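The first thing she does when I get to the workshop in Coltarthorpe is hand me a jar of vinegar and tell me to smell it. "Apple scrap," she says, already unscrewing the next one. "Cores and peels from the school canteen. Now try this, it's plum."

She has been making fruit vinegar for 20 years, the last few of them in a former tyre shop with a roller door that won't quite close, and I have rarely met anyone so happy to talk about acid. I'd booked an hour. I left after dark with stained fingers and a bag of something she called "the mother", which is now living in my pantry (my family is thrilled).

It began with a glut. Her parents had an orchard out near Statholm, 38 trees, mostly Langlois plums, and in a good January there was simply no keeping up. "You can only give your neighbours so many plums before they stop answering the door. Mum made jam until we ran out of jars. I left a bucket in the shed and forgot it, and it was the best thing that came out of that whole summer!"

The bucket is long gone but the method hasn't wandered far. Fruit, water, a bit of sugar, a cloth over the top, patience. The patience is where people come unstuck, she reckons. "They ring me after a week and say it smells like nail polish. I say good, leave it alone. Stir it, put the cloth back, go and do something else."

I ask about the Kusmont batch, which people at the growers' market still bring up with a sort of reverence. She laughs and puts her hand over her eyes. It was sour cherry, 200 litres of it, and she nearly tipped the lot. "Flat as anything for months. Then the weather warmed up and off it went. I sold the last bottle to a bloke who drank a capful of it right there at the stall, and he went bright pink and bought a second one of something else."

Her favourite way to use it is the simplest: a good splash in cold soda water, ice, maybe mint. She also puts the plum on roast pumpkin, over vanilla ice cream (I've since tried it, and yes!), and in the pan after sausages.

These days she runs beginner classes and has taught 90 people so far, the youngest still in primary school. "Kids are the best at it, they're not scared of the smell. They want to poke the mother with a spoon and I say go on then, poke it."

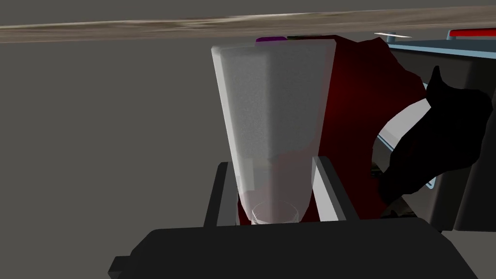 *Tall translucent container with a small clear glass inside. Computer rendering.*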